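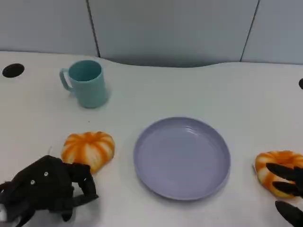 The table-clearing robot at work in Perham, with a plate, a mug and two striped toy pumpkins.

Robot back at work after grip fault at Perham

The two-handed robot that has been learning to lay and clear a table at the Suvmont workshop in Perham is back on the job this week, after a fault in its right hand kept it switched off for the best part of January and gave everyone in the building rather more excitement than they are used to.

The trouble came on a Tuesday afternoon, a little before the tea break, when the right hand closed on a toy pumpkin and then simply would not open again. The robot had been told to let go, and as far as its own software was concerned it had let go, so it carried on quite happily to the next part of the job and swung its arm across towards the plate with the pumpkin still clenched in its fingers. The plate went over the side, and the arm came closer than anybody would like to a technician who had leaned in to see what the matter was.

She pressed the stop button and the machine halted at once. She was not touched, we are very glad to report, and was back at her bench after a sit-down and a biscuit.

Orvokki Keskinen, who looks after safety at Suvmont, spent the following days going through the records with the makers of the hand, a small firm called Fudau. They found that a sensor at the base of one finger had been reporting the wrong position whenever the hand had been working for a long stretch without a rest. On the day in question it had done 405 pick-ups since it was switched on that morning, and the sensor had started to drift well before the end.

"The hand thought it was open and it was shut as tight as a jar of pickles," she told us over the telephone, in between apologising for the noise of a drill in the next room. "You can't blame the machine for believing what it is told, but we should have had a second way of checking, and now we do."

Fudau has replaced the sensor and changed the software so that the arm will not move off until two separate readings agree that the fingers are open. Suvmont has added a rule of its own as well — a rest of 15 minutes for the hands after every 20 minutes of lifting — and has painted a yellow line on the floor, which staff are asked to stay behind whenever the arms have power.

Before going back to its normal timetable the robot was put through 709 trial grips with the new parts, spread over several days, and the hand opened properly every time. A second hand of the same type, used at the firm's other workshop in Jacobs Lane, has been taken out of use until it can have the same repair, and the people there have been very patient about it.

Keskinen would like to hear from anyone else with a Fudau hand that has been slow to let go, even if it only happened the once and seemed too small a thing to mention. She can be reached through the Suvmont front desk in Perham, where a copy of the full fault report is also kept for anybody who fancies reading it.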